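Trerko arm, sim before hardware: pick order for dice
Home Builds > Arms and Grippers
17 replies, 157 views

brodero
Posted February 11, 2021
Shop arm is still waiting on wrist bearings, so I'm working in sim. Task is three dice onto a square target. Base is on a block, gripper straight down, fingers full open before descent. Blue is the far one, just behind the tan square. Yellow and white are nearer the base side. 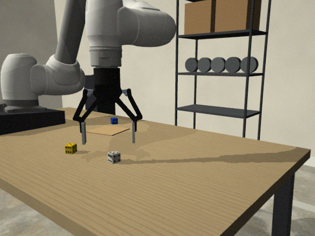 Reply 1

gravine_56
Do blue first. You have the square right in front of it and a short transfer. Also check finger clearance at full open.

Reply 2

lapiņa
Disagree. Blue first means the next two come in over a placed die. I'd place white, then yellow, and leave blue until the end.

Reply 3

gravine_56
Only matters if all three have to fit on the square at once. Do they?

Reply 4

brodero
One at a time, reset between. Order is random in the script. 2,000 runs queued in January, 56 failed, mostly pad contact on a die edge.

Reply 5

lapiņa
Then order is moot. Align yaw to the die faces before closing and rerun the 56 with the same seeds.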